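The quiet return of the wooden block

Some toys never leave the shop window, but they move to the back of it. Wooden blocks had this destiny for many years. In Skullbridge, where I live since my studies, there was one shelf of them in the toy shop on the main street, under the electric trains, and the boxes were often dusty. Last June I went in to buy a present and the shelf had become a whole wall.

The shop told me that it sold 2,000 sets in the last year, and most of the buyers were adults who bought for themselves. They put the blocks on a desk or a window sill, they build something small after dinner, and in the morning they take it down again. I was a little surprised, and then I bought a set for myself too.

A good block is a simple thing, but it is not so simple to make. Lapointe, a workshop outside the town, cuts its blocks from planks that have rested for two winters under a roof. The edges are broken only slightly with fine paper. If they are rounded too much, a tower loses its straight line, and if they are left sharp, they bruise easily when they fall. Oil is given once, with a cloth, and the wood becomes a tone warmer. From every hundred blocks the workshop keeps 98, and the other two go to the stove.

What I like most is the grain. In a painted block every side is the same, but in a plain one you begin to know the sides. You turn it in the hand and look for the face with the nicest lines, and you put this one to the front.

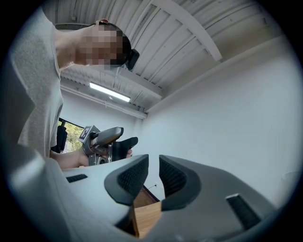 A light wooden block with its grain showing, held between two black gripper fingers.

Size is a matter of discussion among people who build. Rarnen, the smaller of the two local makers, sells only one format, the long block, and says that all other forms can be replaced by patience. Lapointe offers 4 formats in its large box, with short pieces for corners and thin ones for floors. I have tried both. For walls I prefer the long block, but for a bridge I missed the thin ones very much.

In winter there is also Skomunon, an evening of building in the old market hall, where the tables are pushed together and some 3,000 blocks are poured out. It begins at six o'clock. People speak little in the first hour. When something falls, the whole hall goes silent for a moment and then everybody continues.

For the care, a dry cloth is enough. Do not wash the blocks in water, and keep them away from the radiator.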